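Playing and Talking at the Table
Handout for Session 4: The Tabletop Kitchen
Tutor: Ermelinda Salgado
Issued 2019-09-17

Please bring last session's notes with you, and the sheet of verbs if you still have it. We didn't get to the end of the verbs and I'd love to.

1. Why a table and not a corner

Most of you work in rooms where the home corner is a fixed thing, with a wooden cooker and a sink and a box of food that gets tipped out on the floor by ten o'clock. I'm very fond of home corners! But this session is about the smaller version, the kitchen you set out on a plain table in two minutes and clear away in two more. It suits halls that have to be packed up at lunchtime, and it suits children who find the big corner too loud. Also, and this is the part I get excited about, everyone can see everything. A child who doesn't yet have the word "strawberry" can look at it, you can see them looking, and the conversation has already begun.

A white or very pale table is lovely for this. Colours stand out, and small things don't vanish as they do on a patterned cloth. If yours is dark, a sheet of lining paper does the job.

2. What to put out

Start with one plate and something to go on it. On our table that's a round plate with the ketchup bottle lying across it, and a strawberry and an orange slice to the left. A banana goes nearer the front. Then something that stands for heat, and we're lucky enough to have a little toaster oven with a glass door and proper knobs.

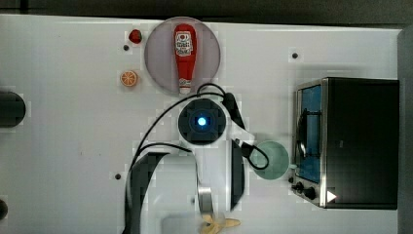
Ketchup is a wonderful first word, by the way. Children who say very little will say ketchup, and they'll say it with feeling. It's two sounds they can bang on the table to, and it comes with an action (squeeze, shake, tip) that needs no explaining. Lwazi Ntuli, who took this course in April, built a whole week around the bottle and never got to the fruit at all. I thought that was terrific.

Leave gaps between things. I know the urge is to fill the table, I have it too, but a child needs room to put a bowl down and push it about. If you own twenty pieces of food, put out four or five and keep the others in a bag under your chair. Bringing out one new thing halfway through is worth more than having it there from the start.

Mix the fruit up with the savoury things. Sorting is a good game, but it's a separate game, and a table that has been sorted already leaves nothing to argue over. Is there ketchup on the strawberry? Somebody always says yes.

3. Things with a job to do

Food gives you naming words. Utensils and containers give you doing words, and this is where the table really comes alive -- scoop, tip, drain, stir, flip, cover, fill. For every piece of food I like to have something that acts on it.

The colander is my favourite thing we own. Ask a group what the holes are for and you'll get ten minutes of talk out of it: water, spaghetti, rain, it's a hat, it's broken. All good answers. Set a small bowl near it and the two get compared without your having to say a word. What would happen to soup in this one? And in that one?

A frying pan with a spatula laid across it does the same sort of work. Put them together, like that, on the left of the table, and most children will pick up the spatula first. Put them at opposite ends and you have a different session, with a lot more asking and passing. Try both and write down what you hear.

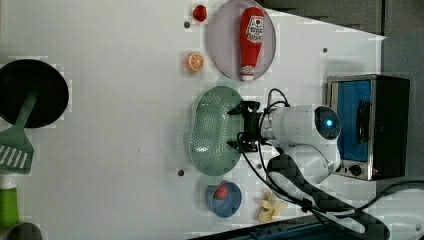
Photo: Jianguo Wan for Trimulell. Reproduced in course handouts with permission.

Now, words for place. This is the section I most want you to practise in pairs, so please do it aloud even if you feel silly. Each pair sets out a plate, a bowl, a pan and three pieces of food, then takes turns to ask for one change at a time. Use only these to begin with:

on the plate
in the bowl
next to the orange
under the pan
between the bowl and the oven

"In" and "on" come early. "Next to" takes longer, and "between" longer again, so don't be downhearted if it falls flat. You can cheat a bit with your hands, one palm on each side of the gap. Once "between" has landed, let the child give the orders and you do the moving. Get one wrong on purpose. They adore it.

A small blue bowl with something red inside is a gift for "in". The colours are a long way apart and the answer is easy to see from any chair.

4. Rearranging

Once the group knows the table, change it. Not all of it! Keep two or three things where they were, as old friends, and swap the rest. In our own room the lavender plate usually stays put with the strawberry and the orange to its left, and it's the other dishes that come and go. Green see-through plates are fun for this, as a child can slide something underneath and still find it.

Put out one piece that has no obvious name, too. A stand, a rack, a bit of frame with openings in it, anything safe and clean. Then ask what it might be for and wait. Wait longer than feels comfortable. Aiguo Su's group decided theirs was a bed for toast, and I've called it that ever since. 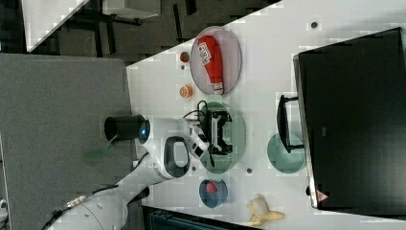 Lanying Guo writes that she would go slower than this handout suggests. With her youngest group she left the same table out for 23 days, and it was only near the end of that stretch that the quieter children began moving things of their own accord. She adds that she never removes the plate, whatever else she changes, and that "where's the ketchup gone?" was the first full question she heard from one little boy.

I've taken that on board, and I'd now say change the table when the children start changing it themselves. Thank you, Lanying! The rest of us can keep a simple note each time: what was out, what was moved first, any new words.

5. Clearing away

Please treat this as part of the session. Tidying is full of language, and it's the one bit of the morning when a grown-up giving instructions sounds natural. "Can you put the banana in the bag?" "Which one goes in the bowl?" We use two bags, food in one and dishes in the other, with the Wetwood labels on the handles. Wash anything that has been in a mouth and let it dry before it goes back.

For next time

Set out a tabletop kitchen where you work, with no more than eight pieces. Draw a quick plan of it before you start and another when you finish (circles and arrows are fine, I can't draw either). Bring both plans, along with three things a child said, in their own words and with their own grammar.

If you need to borrow pieces, the spare set is in cupboard 784. Sign the sheet on the inside of the door, and please bring back the spatula.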